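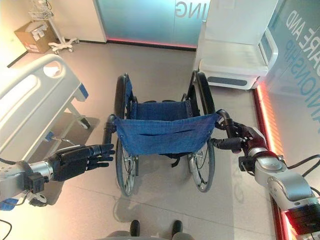
Re: [Bidham-equip] Blue folding chair, sagging back

On the Bidham list, Aiman Ong wrote:
> We have two of the blue cloth folding wheelchairs on the
> ward side and both have gone slack in the back. Is it worth
> getting new slings or do we retire them? Setiawan quoted me
> 300 for the cloth and fitting on the pair, and a new chair
> of the same width is 870. Also, how are people folding them?
> Two of ours have been told to pull up on the seat and two
> have been told never to touch it.
> Aiman

Aiman,

I'd get the slings done. The frame is the expensive part and if yours are like ours there is nothing wrong with it. We have had the same model for nearly 9 years. The chair we keep by the bed in the practice room has a denim sort of cloth, and the back dips between the push handles when nobody is in it. A bit of dip is normal. I look along the top hem first, where the row of small metal fixings is, and if the cloth has started to tear round any of them it goes off for repair the same day.

To your other question, our order for folding is as follows.

1. Brakes on, footplates up, cushion off. Stand behind the chair and look down at the seat to see that nothing has been left on it.

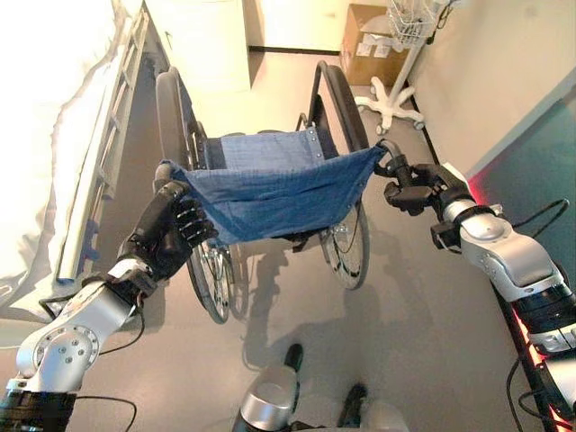
2. Take a push handle in each hand to get the chair straight and clear of the bed. The handles are for moving it. Pushing them together won't fold it and it pulls on the back cloth.

3. Take hold of the seat sling in the middle, front and back, and lift. The sides come in by themselves. Keep fingers away from the side rails.

4. To open it again, press down on the seat rails with flat hands until they sit in place. Don't pull the wheels apart.

So the ones who lift by the seat are right, as long as they lift in the middle. If they have been lifting by a front corner, stop that, as it puts all the strain on the end rivet.
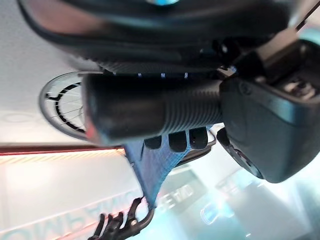 Light blue mesh, with the black strap beside it.

On cloth, ask Setiawan which weave they mean to use. Flolau supply an open mesh as well, but I wouldn't have it on a seat. It dries faster and that is all I can say for it. For the seat I would stay with the close weave.

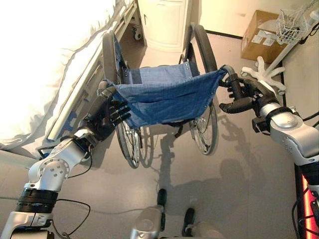

Seat sling from above, front edge hanging loose.

The rivets run down both side edges. Ask for the old ones to be drilled out and replaced, as ours came back the first time with new cloth on the old rivets and we had to send it again.

I have the Prerkska parts sheet somewhere with the sling widths on it. Will post it to the list when I'm back in the office in January.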